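Ticket 3014 – Camera views come out wrong in the simulator, two-arm build
Project: Custero (home build, simulation side)
Opened: November 11, 2022
Status: open

Problem
Before I mount anything on the bench at home I am checking both camera positions in the simulator. The head view loads with the whole room on a slant. The wrist view loads level enough to use but shows very little apart from one flat gray surface. No error in the console for either one.

Setup
Two arms, parallel grippers, Rarnholm room file with the French door and hardwood floor. Drilum bridge between the simulator and the controller. Physics step rate 1000, cameras at 20.

Tried so far
1. Restarted the bridge and reloaded the room. Same slant.
2. Cleared the cached camera poses. No change.
3. Swapped the Rarnholm room for a bare floor. The slant stays, so the room file is probably fine.
4. Set the head camera roll to zero by hand. It holds until the controller connects, then goes back.
5. Read the mount file. Head camera rotation is stored as four numbers. The Papadopoulos mount script writes w first and I think the bridge reads w last. Not confirmed yet.
6. Wrist camera: moved it back 8 mm along the mount. Fingers still where I want them, view still mostly gray.

Notes
Joint readings match on both arms, so I have left the arm model alone. The wrist view may be a separate fault – if the arm pose is right, the gripper could simply be too close to something. I will split it into its own ticket if fixing the rotation order does not change it.

Next
Reorder the four numbers in a copy of the mount file, reload, and save both views again with the arms in the start pose.

Attachments

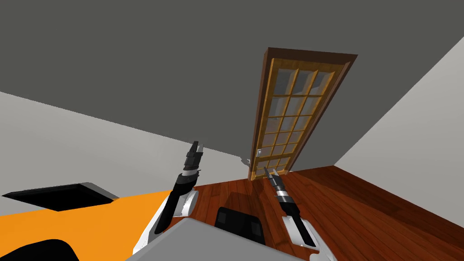
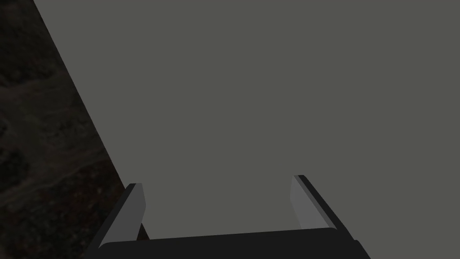

First attachment: room view with both arms. Second: gripper view, fingers apart, gray surface ahead.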